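Let the Dishes Dry Themselves

27/06/2020

My apartment in Ellton has no dishwasher, and neither did the two before it. I have washed dishes by hand for most of my adult life, and I have come to hold one firm opinion on the subject. Drying them with a towel is a waste of time, and people should stop teaching their children that it has to be done.

I grew up in a house where the towel was law. One person washed and one person dried, and nobody left the kitchen until the counter was bare. A plate left out overnight was a sign that something had gone wrong in the family. I don't think my parents ever asked why. Their parents did it that way, in kitchens with very little counter space and one set of plates that had to be ready for the next meal.

Most of us don't live like that now. I eat dinner at seven and don't need a dinner plate again until the next evening. Water leaves a plate without any help from me. All I have to do is stand the plate up and go sit down.

The usual objection is that it looks messy. I hear this from relatives and I heard it from a former landlord in Covberg, who came by to look at a faucet and commented on my dishes instead. My answer is that a kitchen is a room where work gets done. People keep a row of boots by the front door and don't feel bad about it. They leave a coat on a hook. Clean plates on the counter seem to me to be in the same class.

The second objection is water spots. These are real, and if you have hard water you will see them on glasses. I polish glasses when company is coming, which in the past few months has not been often. On plates I don't notice spots, and I doubt my guests do either.

Then there is the towel. In most homes it hangs on the oven door all week. It dries hands, wipes up spills, and picks up whatever is on the counter. After that we rub it over something we just got clean. I started paying attention to this in February, when I did a week of laundry and saw what my dish towels looked like next to everything else. I now own fewer of them and wash them more often.

I also timed myself once. Drying and putting away after dinner took me around 20 minutes, and I had cooked a big meal, so call that the high end. I would still like to have those minutes back. I could read, or call my sister, or do nothing.

What you do need is a decent rack. I went without one for years and piled things on a folded towel, where plates lay flat on each other and stayed wet underneath. Mine came from the Farooqui hardware store and cost 34 dollars, which I thought was too much when I paid it. It has held up fine. Plates need to stand on edge with some air between them, and the rack needs to be heavy enough that it won't slide when you pull one out.

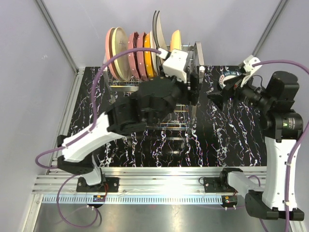

Plates standing on edge in a stainless steel wire rack.

I make exceptions. Cast iron should be dried right away or it will rust. Good knives should be wiped and put back, for the sake of the blade and whoever reaches in next. Wooden spoons and boards do better with a quick wipe before they are stood up to air. That takes a minute or two.

As for putting things away, I do it in the morning while the coffee is brewing. Some mornings I skip it and take my breakfast plate straight from the rack. My mother would not approve of that, and when she visits I dry everything by hand and put it in the cupboard.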